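Pelero hand-held gripper: two weeks of picking up other people's toiletries

Review by Rhydian Harries
Posted Jul 22, 2019

I should say at the start that I wanted the Kavero. Everyone in our corridor wanted the Kavero, which has a nicer box and a man called Uwe Lindemann who answers the telephone. What the budget wanted was the Pelero, at £2159 for the pair, and the budget has more votes than I do.

For those who haven't met one, the Pelero is a two-fingered gripper you carry about in your fist. There is no arm behind it except your own. You wear a camera on your head, you do the job by hand with the gripper, and the recordings go off to teach a proper arm how to do the same thing later. Square printed markers on the kit let the software work out where everything was at the time. You supply the patience.

Setting up

The manual is short and has been translated at least once more than was good for it. "Please to squeeze with intention" is the whole of the section on closing the fingers. Still, I was recording inside an hour, and the Kavero loan unit we had in January took Ishbel MacBrayne most of a morning and a screwdriver she had to go out and buy.

The markers are the fussy part. They must be flat and they must be facing the camera, and if you crease one you will spend the afternoon wondering why your hand is underneath the floor. Print spares. The strap is fine on me and enormous on Kathleen Keane, who wore it over a coat for a day and then sent me an email about it. There is also a cable that hangs down your front and finds every door handle in the building.

In use

Our test job is table clearing: small bathroom things, spread out on a round table, to be picked up one at a time. It sounds like nothing. Try it with pincers.

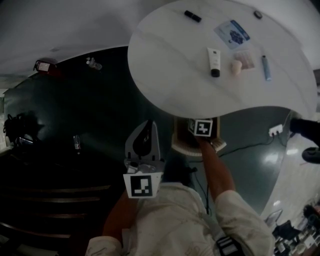 Table clearing with the Pelero in the left hand. Tube, blister pack and sponge still to go.

The grey fingers come to a fairly sharp point, and that decides what you will enjoy picking up. Squeeze tubes are a pleasure. Small caps are better than I expected, provided you come straight down on them and don't breathe. Anything soft gets pinched like a child's cheek, but it does come up. Slim tubes roll, and then you chase them, and then you have a recording of a grown man chasing a slim tube.

Blister packs are the Pelero's sworn enemy. Flat on a smooth table, a card gives the fingertips nothing to get under. You can slide it to the rim and catch the overhang, which works well enough, though the arm will now learn that this is how civilised people pick up tablets. The Kavero has a thin lip on one finger for exactly this. I mention it without bitterness.

The squeeze itself is good. It is light at the start and firmer towards the end, so you can feel when you have hold of something. After 2 hours my thumb disagreed. Emlyn Jenkins has larger hands and lasted the whole afternoon, and has been telling people.

Tracking

Better than the price suggests, with one large hole in it. Turn your wrist past a certain angle and the marker goes out of the camera's sight, at which point the software guesses. Its guesses are confident. You learn to move like a waiter carrying soup, elbows out, head down, and after a few days you catch yourself opening the fridge that way.

We did try Gethin's free tracking software in place of the one supplied. It loses the marker just as often but admits it, which I preferred. You have to turn off the automatic exposure first or it sulks.

Grumbles

The finger screws work loose. The carry case fits everything except the charger. Falgate, who sold it to us, list replacement fingers as "available" and have done so throughout the six weeks I have been waiting for some.

Should you buy it?

If you mostly handle chunky things and can put up with the wrist business, yes. If your work involves cards, sheets, envelopes or anything else that lies flat and smirks, save up for the Kavero or borrow one from somebody who likes you. I have grown fonder of the Pelero than I meant to, and I would still swap it tomorrow.

Six out of ten. Seven if the fingers arrive.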